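Panagiotis Stergiou quit sugar in October. Nine weeks in he feels "pretty good, a bit bored." He stopped weighing himself after the first month, the scale in his Rarnham apartment went in a closet.

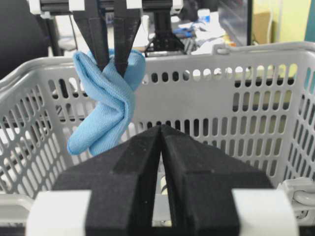
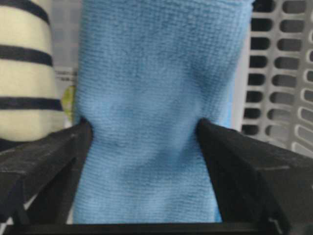
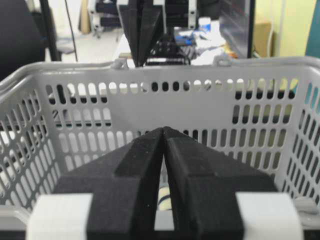

Light blue cloth in the first two, closed black gripper tips in the third.

Hardest part? "Sunday. My mother bakes." He walks instead, 69 minutes out to Skirkia and back, no headphones. Sleeps beter too. Coffee stayed. "I'm not a monk." Next up, bread, maybe. "Ask me after the holidays."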